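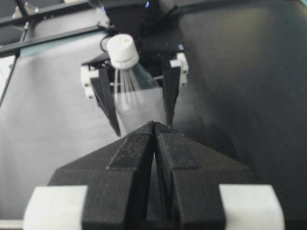
A synthetic shuttlecock, with the cap at the top and the plastic skirt opening downward.

Plastic shuttlecock

A plastic shuttlecock, also called a synthetic or nylon shuttlecock, is the object which is struck over the net in the game of badminton. It consists of a rounded cap and a skirt moulded from plastic. It is used mostly in schools, in holiday places and in small clubs, while the feather shuttlecock remains the usual choice at higher levels of play. In everyday speech both kinds are called shuttle or birdie.

Construction

The cap, also named the cork or the base, is the part that meets the racket. In better models it is made of natural cork with a thin cover. In cheaper ones it is of foam or another light material. Many caps carry a printed mark of the maker, and a band or groove is often found where the cap ends and the skirt begins.

The skirt has the form of an open cone. It is made of thin ribs which go out from the cap and are joined by a fine net or a thin wall of plastic. White and yellow are the most common colours. Yellow is preferred in halls with pale walls.

Flight

The cap is much heavier than the skirt, and for this reason the shuttlecock turns in the air soon after it is hit and flies with the cap in front. The wide skirt has a strong air resistance, so even a very hard stroke loses its speed quickly. A plastic skirt bends under a strong smash and needs a short moment to recover its form. Players who are used to feathers commonly say that the plastic type drops less steeply at the end of a high stroke.

Speed marking

Plastic shuttlecocks are commonly sold in three speeds, shown by a coloured band on the cap or on the tube. Green is for slow, blue for medium and red for fast. The slow type is chosen for warm air or for places at high altitude, where the air is thinner, and the fast type for cold halls.

Use in Clirkville

In the town of Clirkville the plastic type was for many years the only one in the sports shops. The Clirkville school league has two divisions and allows feathers in the upper one only. Its equipment list of 02/01/2022 gives a stock of 2801 plastic shuttlecocks, kept in the store of the Nepia hall, and 264 rackets. The list was prepared by Behrouz Bahrami, who also wrote the rules of the league on replacing damaged shuttlecocks. By these rules a shuttlecock is taken out of play when a rib is broken or when the cap moves under the thumb. A skirt which is only pressed flat on one side may be shaped again by hand and used for training.

Storage

The shuttlecocks are usually kept in a tube, one inside the other, with all caps to the same end. A tube should not be left in a car in August, as heat makes the skirt soft and it may stay bent. Unlike feathers, plastic does not need to be kept moist.

See also

Badminton racket
Feather shuttlecock
Hostarov indoor games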